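折皱(织物)

折皱是织物在弯曲、压缩或揉搓之后残留的不规则弯曲变形。棉、麻、粘胶等纤维素纤维织物的折皱最为显著,羊毛与聚酯织物较轻。纺织检验中通常不直接描述折皱本身,而以折皱回复角、外观平整度等级等指标加以表征。折皱与褶裥应予区分:褶裥由裁剪、缝制或熨压有意形成,位置固定;折皱的位置与走向取决于受力过程,一般不可重复。
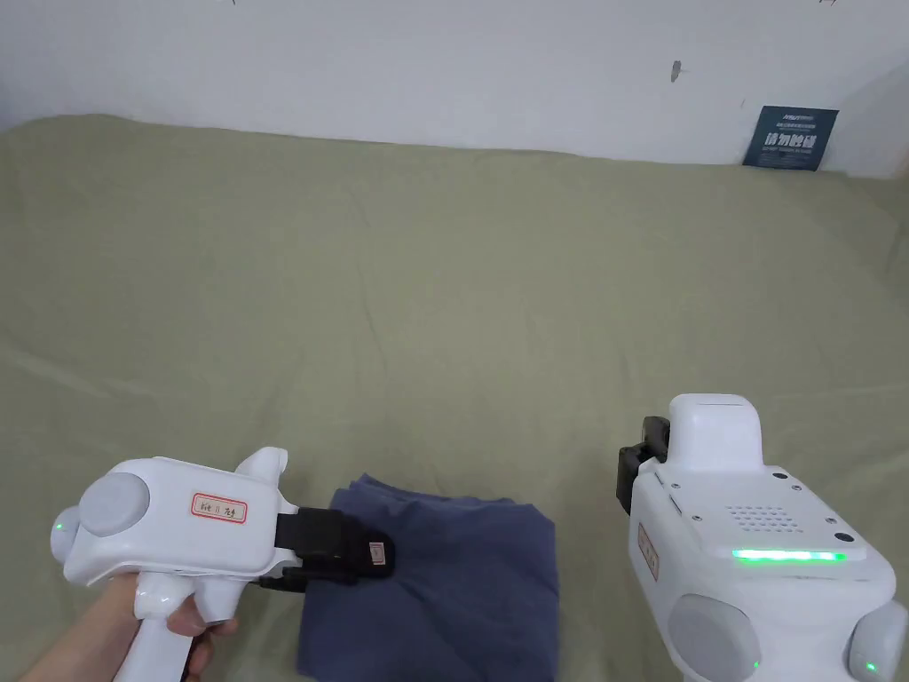
撰文:贾思涵(Sihan Jia),纺织材料条目编辑
分享 145 | 评论 5

术语

中文文献中“折皱”“褶皱”“起皱”常混用。本条目采用以下区分:折皱指穿着、存放中形成的残留变形;起皱兼指缝线收缩造成的缝口不平;褶皱为一般用语,不作检验术语。洗涤后形成的变形又称洗皱,与干态折皱的机理有部分差别,见下文。

形成机理

织物弯曲时,纤维外侧受拉,内侧受压。变形较小时,分子链间的氢键仅发生可逆的拉伸;变形较大或持续时间较长时,无定形区内部分氢键断裂,分子链段发生相对滑移,并在新的位置重新成键。外力撤除后,新形成的氢键阻碍链段回到原位,变形由此固定。

水分子进入纤维素的无定形区后起增塑作用,使链段滑移更易发生。棉织物在潮湿状态下受压、随后在受压状态中干燥,折痕比干态受压时更深。同一原理亦用于熨烫:先以蒸汽削弱原有氢键,再在平整状态下干燥定形。

纱线之间的摩擦构成第二个因素。即使纤维自身具有回复趋势,交织点处的摩擦阻力也可能抵消回复应力。因此折皱程度不完全由纤维种类决定,也受组织结构与后整理影响。

影响因素

纤维:羊毛的弹性回复率高,干态抗皱性好。聚酯分子链刚性较大,吸湿性低,回复受湿度影响较小。棉的回复性中等偏低,亚麻更低。

纱线:捻度过低时纤维易滑移而难以复位,捻度过高时纤维内部预应力较大,两种情况均不利于回复。

组织:在纱线与密度相近的条件下,平纹交织点多,纱线活动受限,折皱通常较斜纹和缎纹明显。针织物由线圈构成,线圈可发生转移,小曲率弯曲时应力较低,故棉针织衫的折痕一般比同纤维的平纹衬衫浅,但长期堆压后仍会留痕。

克重:较厚的织物在同一对折条件下弯曲半径较大,表层纤维应变与织物厚度、压紧程度共同相关,不能仅凭克重推断抗皱性。下文特伦内斯试样的克重为 145 g/m²,仅作比较时的固定条件。 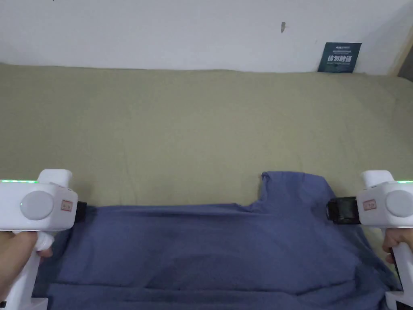

测定方法

折皱回复角法将规定尺寸的试样对折,在规定压力下保持一定时间,卸压后测量两翼之间的夹角。角度越大,回复性越好。通常分别测定经向与纬向,并以两者之和表示。急弹性回复角在卸压后短时间内读取,缓弹性回复角在较长时间后读取,二者差值反映黏弹性回复所占的比例。

外观评级法将试样洗涤、干燥后,在标准光源下与立体样板对照,分为 5 级,5 级最平整。该法接近实际使用状态,但依赖评级者的判断,需由多人独立评定。

图像法通过侧光下的灰度分布或激光扫描所得的高度数据计算表面粗糙度。深色织物反射率低,灰度法对其灵敏度下降;印花织物的图案可能被误识别为阴影,宜改用高度数据。

特伦内斯(Trurnness)纺织试验室的伯纳黛特·哈弗福德(Bernadette Haverford)曾以同一批棉坯布比较上述三种方法,共取试样 400 块。其报告指出,回复角与外观等级在未整理织物中排序一致,在树脂整理织物中则出现个别倒置,原因归于洗涤过程中的边缘卷曲。

抗皱整理

常用方法是以多元交联剂与纤维素羟基反应,在相邻分子链间形成共价交联,限制链段滑移。二羟甲基二羟基乙烯脲(DMDHEU)及其改性产品应用较广。工艺一般为浸轧、预烘、焙烘,试验室焙烘温度可取 150 ℃,时间依催化剂和织物厚度调整。

交联提高了回复角,同时降低断裂强力、撕破强力与耐磨性。强力损失有两个来源:酸性催化剂引起的纤维素水解,以及交联后应力分布不匀。含甲醛的交联剂还存在游离甲醛释放问题,成品须按适用标准检测。多元羧酸类整理剂不含甲醛,其中柠檬酸成本较低,但易使白色织物泛黄。

液氨处理使纤维溶胀、截面趋圆,可改善手感与弹性,常与低用量树脂联用。
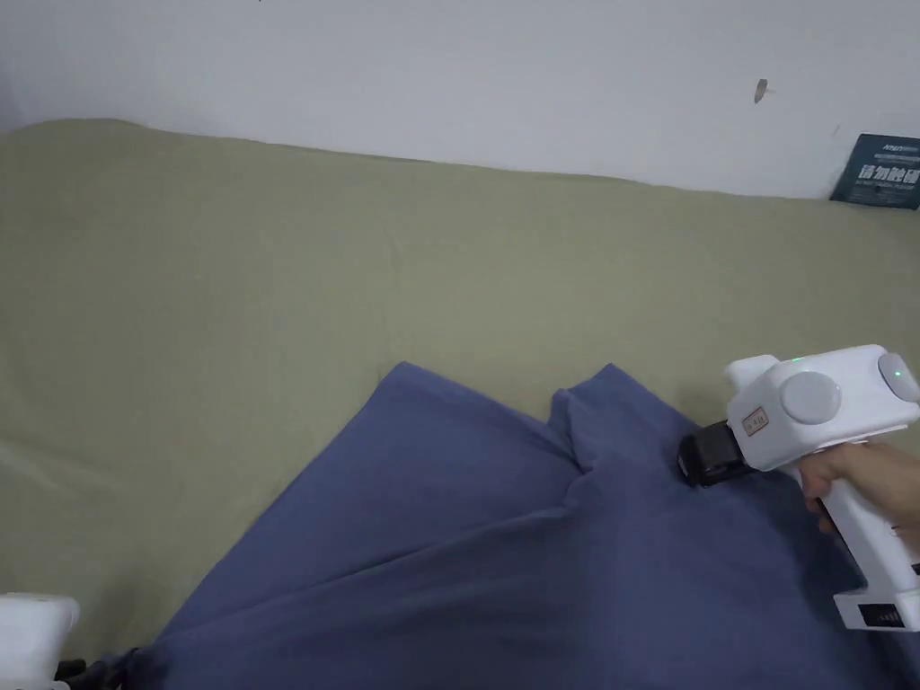 折叠与存放

存放折皱的深度取决于压力、时间、温湿度和弯曲半径。平叠时各层之间若有未抚平的余量,受压后会形成与主折线相交的次级折痕,走向多为斜向。卷叠的弯曲半径较大,主折线较浅,但卷绕过紧时内圈会产生密集细纹。悬挂可避免主折线,不适用于克重较大的针织物,因其自重会使肩部与衣长方向伸长。

折叠前衣物应充分干燥。叠放时以缝线为基准对齐,先抚平再压折,较重的衣物置于下层。马拉诺(Mallano)织物保藏手册建议在长期存放的折线处垫入无酸纸卷,并定期更换折线位置。该建议原针对馆藏织物,家用棉衣一般无此必要。

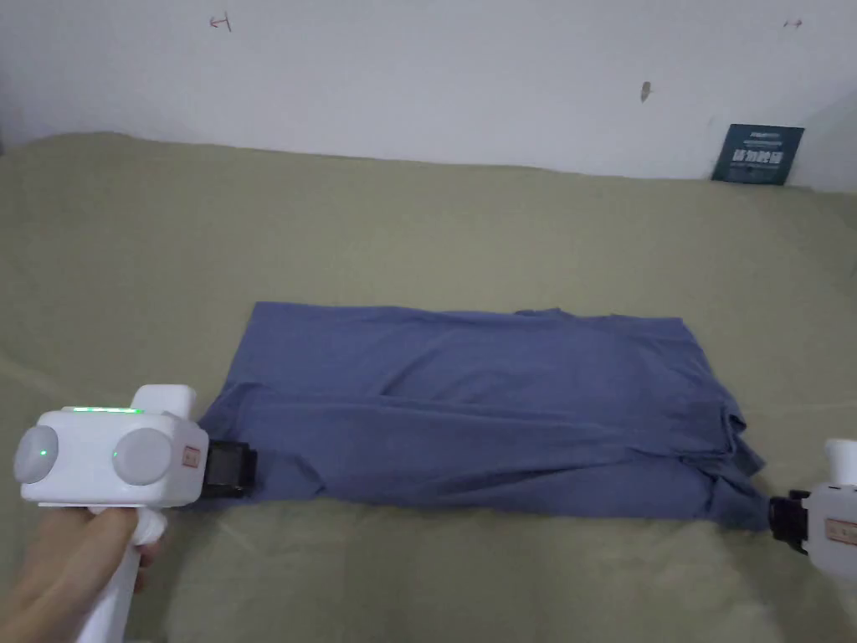
蓝灰色衣物折叠后的形态,布面可见折痕。

去除

蒸汽熨烫适用于多数纤维素纤维织物,温度以护理标签为准。悬挂蒸汽法压力小,对深折线的效果有限。喷水后悬挂晾干可借自重消除浅折皱,效果随克重增大而提高。市售除皱喷雾多含硅类润滑剂与少量表面活性剂,其作用是降低纱线间摩擦,不改变纤维内部的氢键结构。

有争议的问题

回复角能否代表穿着中的外观,文献中意见不一。尼蓬·猜蒙空(Nipon Chaimongkol)认为单次对折无法模拟肘部、腰部的反复多向弯曲,主张采用揉搓型试验。反对意见认为揉搓型试验的重现性较差,不宜用于批次间比较。

相关条目
折皱回复角
液氨整理
DMDHEU
棉针织物的尺寸稳定性
护理标签
缝口起皱

最近更新
凯玛尼(Kaewmanee)平纹布
勒库斯(Lerkus)揉搓试验仪
亚麻纤维的吸湿性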